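Curved printed fingers or flat plates for toggle switches?

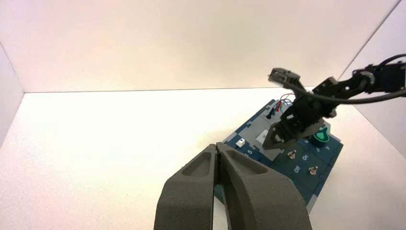
Posted by Marianna Grabowska

I'm trying two grippers on the same control panel board, one per arm, in a white enclosure. One has thick curved printed fingers, the other is the black plate type from Drusteck. With the printed pair I got the toggle over in 53 tries out of 100. The plates do better but tend to slip off the green knob. Is it worth reprinting the fingers with a narrower tip, or should I look at the wrist camera first? The fingers hide part of the board from it.

Wenche Engebretsen

Narrower tips, yes. Push the lever with the fingers closed, don't try to pinch it. I took 2 mm off each side of mine and left the base alone. For the knob, stick a bit of rubber on the plates – thin stuff, or the jaws won't close squarely. I'd leave the camera until you've run the same test again, otherwise you won't know which change did what.

likow5

Had the same with a Viklund controller. Turned the speed down and it was fine. Don't know about knobs.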